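Fultley Two-Arm Bench — for kitchen and café chores

Can a machine already do the small jobs after breakfast? Our answer is: partly. The Fultley moves cups well when they stand free, but a cup with drink inside is still a hard task.
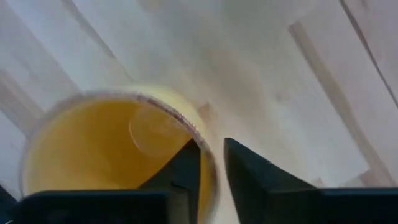 We advise to keep a person near the bench for every job with liquid. Folding of cloths is offered as a trial function only.

Arms: 2
Trial jobs logged: 1,046
Warranty: 16 months 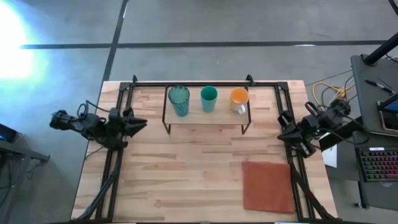

Fultley bench with three cups on the raised shelf

Enquiries: Lindalva Portela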